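How to Sleeve and Store a Trading Card Deck Without Ruining It

Posted 2018-04-12 by Mieke Claeys

At some point every card player owns one deck worth looking after and a shoebox full of everything else. This guide covers the deck first and the shoebox afterwards, in the order most of us get round to them. Set aside an evening and clear yourself a table. Wash your hands, then dry them properly, then resist the crisps.

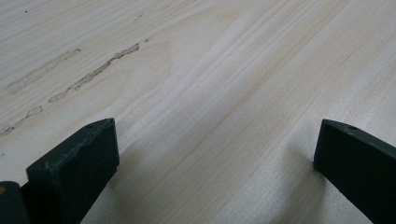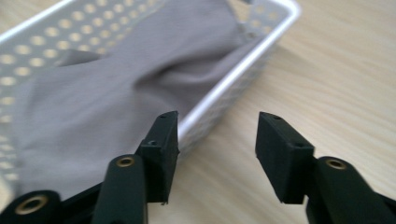

Step 1: Sort before you sleeve

Pull out the deck you really play, including the sideboard. I once sleeved 277 cards in a burst of enthusiasm and used 60 of them. The others are still very well protected, and still terrible.

Go through the pile and take out anything bent. A warped card will show itself in any sleeve, and your opponent will spot it before you do. Foils are the worst for this. Put them under a heavy book overnight with a sheet of clean paper on either side and see how they look in the morning. Mine look slightly less like roof tiles.

Step 2: Check the size

Japanese-size cards are narrower than standard ones, and the sleeves are sold side by side in packets that look identical to anyone in a hurry. Read the packet. If the card slides about inside the sleeve, you've bought the wrong ones, and no amount of telling yourself it's fine will help when you shuffle.

Step 3: Inner sleeves, if you must

Double sleeving means putting each card in a tight clear sleeve, upside down, and then putting that into the outer sleeve the right way up. The two openings end up at opposite ends, so dust has a harder time getting in. It also makes the deck half as thick again and impossible to shuffle if you have small hands. I do it for tournament decks and for nothing else.

Push each card in by the bottom edge, slowly. Corners are where people come to grief. If it sticks, take it out and try another sleeve.

Step 4: Press out the air

Stack the finished deck, square it up and press down from the middle outwards. Leave it under that heavy book for ten minutes. A freshly sleeved deck left to itself will slither off the table in stages, usually during somebody else's turn.

Step 5: Shuffle and check for marks

Shuffle it several times, then look at the edges from the side and the backs from above. Any sleeve with a nick or a cloudy corner should go. Always buy a few more than you need, in the same colour and from the same batch if you can manage it. Two packets of "black" from the same shelf at my local shop in Trendlow turned out to be black and rather blue, and the judge at the Drasthorpe November open was not interested in my account of it.

Step 6: The other 3468 cards

Commons can go unsleeved in a long cardboard box, upright, packed firmly enough that they don't lean. Use a bit of folded card to fill the gap at the end. Sort by clan or colour first, then by name. Sorting by set looks tidy and means you'll never find anything again.

Keep the box out of the loft, the shed and the bathroom windowsill. Rubber bands are forbidden.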